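Care of Maple Work Boards
Tarovine Workshop, Member Tips

Maple boards should be wiped with a barely damp cloth after each session and dried at once with a clean towel. Water left standing will raise the grain. Small knots are sound and need no filling.

Sand lightly every 12 weeks, always along the grain, and wipe away all dust before oiling. Apply one thin coat of oil to both faces -- a board oiled on one side only may cup.

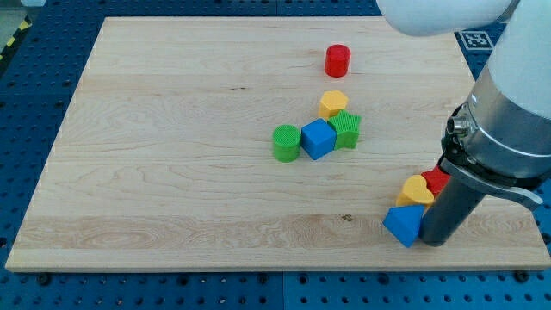
Maple board on the perforated bench, with colored blocks.

Clear all pieces before wiping. Boards are to be stored flat, away from heaters and direct sun. Report splits or deep gouges to the Tarovine front desk.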